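Fixing a Gripper That Drops the Can on Soft Surfaces in Simulation

Written by Othmane Farouk for the Avau bedroom scenes

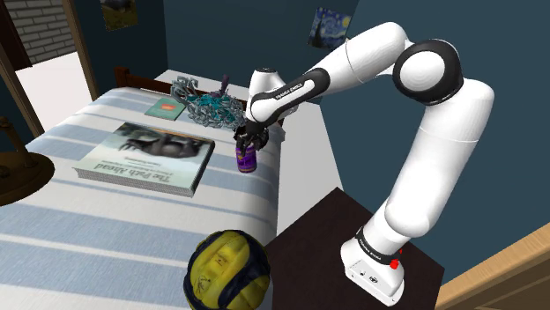
The fault shows up when a grasp that works on a tabletop is run on a bed. The fingers close, the gripper reports a width that looks right, and the can slides out or shoots sideways as soon as the arm starts to lift. On our first batch of 600 episodes, 93 ended this way. The steps below are the ones we used to find the cause and clear it. They assume you already have the Avau bedroom scene loading and can replay a saved episode.

Before you start

Make a copy of the scene file. Two of the changes below touch shared settings, and the kitchen scenes read the same file. Turn off random camera placement so that every replay looks the same.

Step 1. Pick one bad episode and stay with it

Open the episode log and look for "grasp_lost" within 40 frames of "grasp_closed". Choose an episode where the can starts upright. Cans that start on their side fail for other reasons and will waste your time here. Write down the seed.

Step 2. Turn on contact drawing

In the viewer, open Physics, then Debug, then Contacts. Replay the episode at one tenth speed and stop it when the fingers touch the can. You should have contact points on both fingers. If one finger has none, the grasp pose is off center and you can go straight to Step 5.

Step 3. Check the bottom of the can

This was our main problem. The mattress cover is drawn in one place and its collision shape sits in another, a little higher. The can is spawned at the height of the drawn cover, so it begins the episode pushed into the collision shape. The solver holds it down while the object is asleep. When the fingers touch it, it wakes up and gets thrown out.

To confirm, delete the arm from your copy of the scene and run it. Wake the can by hand with the Nudge tool. If it jumps, you have the same fault.

Step 4. Correct the spawn height

Open the bed asset and find surface_offset. Ours was set to 0. Do not guess a value. Use Measure Gap, click the drawn cover, then click the collision shape, and paste the result. Save the asset and reload the whole scene. A soft reset keeps the old collision shape in memory, and I lost an afternoon to that.

Anything else lying on the bed uses the same offset. Books and other flat objects hide the fault well, so check them too.

Step 5. Lower the closing force

The force limit we were using came from the Betitton tabletop set, where objects are heavier. On a light can it squeezes hard enough for the contact to slip. Set grip_force to 17 and replay. Also check that the fingers close on the side wall and stay clear of the rim.

Step 6. Add a pause before the lift

Insert a short hold between close and lift. Mairéad Hennessy suggested reading both finger contacts during the hold and stopping the episode if either one is missing. We now do this in every scene. It does not fix a bad grasp, but it stops one from being saved as a good one.

Step 7. Run the batch again

Use the same seeds as the first run. Sort the failures by object before you look at the total.

If the can still slips

Check the friction on the finger pads. A scene imported from an older version may have it at zero with no warning. Also check the time step, which should match the one in the shared settings file.

Do not copy these force values to a real arm. They were tuned against simulated contact and have not been tested on hardware.

Last changed 12/09/2019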